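Gripper Comparison Moves to Soft Goods

The Orel laboratory has begun the second stage of its gripper comparison, which was opened in April with rigid parts. The current stage concerns cloth and clothing handled on upholstered furniture, a task that the member workshops had asked to see included.

Two finger designs are under review. The Dradeck finger is narrow and ends in a point; the Nikzad finger is broader and carries a replaceable pad. Each design will be fitted to both arms of the test robot and used for 40 attempts at each of five tasks, among them lifting a garment by one corner and folding it in half. Operators will change over after every nine attempts. Camera mounting and controller settings will remain the same throughout, so that differences in the results can be traced to the fingers.

Work has started with the pointed fingers. Results for both designs will be published in the Forkura technical bulletin, together with drawings of the camera bracket. Member workshops wishing to propose additional fabrics should write to the laboratory office by August 7, 2021.
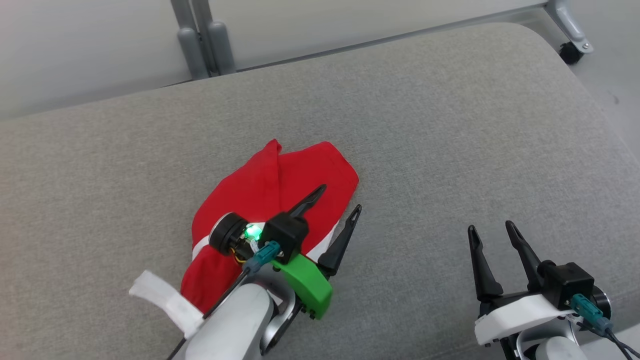 Soft goods trial with black pointed fingers, red cloth on a gray cushion.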